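*Notes for the Sarninham evening talk, 8 September 2024. Slides are numbered in the corner. If the clicker dies again, say "next" loudly and look at Bastian.*

**Slide 1: Who pays for the cold year?**

Thank them for coming out. Don't apologize for the title. It was shorter than the other one.

Start with the bill. A carbon price is a simple idea: if you burn something, you pay for the privilege. Economists love it, and they love it most in rooms where the heating is included in the rent.

The question tonight is what happens to the money afterward. Whether the price should exist is a separate evening, and I've been to that evening, and it ended in the parking lot.

**Slide 2: Two households**

Set these up slowly. People like them.

- Household A, the Böttchers. Big drafty house at the end of a bus line that no longer has a bus. Oil furnace older than their daughter. They drive everywhere.
- Household B, the Hometti flat. Small, new, heat pump, tram outside the door. They fly twice a year and feel bad about it once.

Ask for hands: who's the polluter? The room usually splits, then argues about the flights. Let it run for a minute and then take it back, or we'll be on airline food until nine.

Point to land: spending on fuel takes a bigger bite out of a small income, even when the rich household burns more in total. Both of those are true together. Most shouting on this subject is done by people holding one each.

**Slide 3: The 300**

Suppose the town of Vanus (made up for the slides, please don't look for it on a map) charges enough that the average household pays 300 a year more for heat and driving. Leave the currency out. Last time I said euros and a man asked which euros.

Three things the council can do with the pot:

1. Keep it and fix the budget. Popular with the budget.
2. Spend it on insulation grants. Sensible, slow, and mostly claimed by people who already own a roof and a folder of receipts.
3. Hand it back as an equal check to everyone.

Stay on number 3 longest. An equal check means the light user comes out ahead and the heavy user comes out behind. In my worked sums the Hometti flat gains 146 and the Böttchers lose, and they'll have read about it in the paper before the check arrives.

PAUSE. Someone always says "so just give the Böttchers more." Yes. Now write me the form.

**Slide 4: The form**

The rural supplement. Everyone agrees with it until we define rural. Read out the draft definition in full, with a straight face. It has 2 footnotes and one of them refers to the other.

Then the serious bit. Every exception you add makes the scheme fairer to somebody and harder to explain to everybody. There's a point where the person it was meant to help can't tell that they've been helped. If they can't tell, they'll vote as if they haven't been, and I can't blame them.

**Slide 5: Small prices, big feelings**

Groceries. People notice a few cents on milk far more than a yearly heating bill, as they buy it every few days and stare at the label. A price that moves at the store feels like an attack. A check that comes once in October feels like weather.

Suggest paying it monthly. Suggest printing on it what it's for, in words a tired person can read. Neither idea is new and both are cheap.

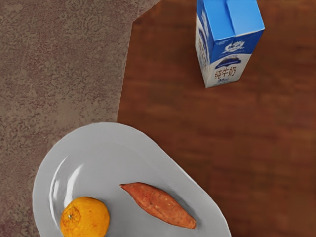

**Slide 6: Between countries**

Same argument, larger houses. Some countries have been running the furnace for a long time, others have only just got one, and the ones with the oldest furnace would now like to discuss furnaces.

Keep this to two minutes. Don't do the voices.

What to say: equal checks per person look fair inside one town, and the same rule across a border makes finance ministers go pale. Ask why. Don't answer it. I've had a go at answering it in a paper of 1,000 footnotes, or so it felt to Bastian Hinrichs, who checked them.

**Slide 7: Questions**

Likely ones, with short answers:

- *Does it cut emissions?* It can, if the price is high enough and people have something else to switch to. See missing bus, slide 2.
- *Isn't this just a tax?* Yes.
- *What do you drive?* Answer truthfully and quickly. Take the next hand.

Chairs need to go back against the wall by nine-thirty. Leave the adapter in the drawer where we found it.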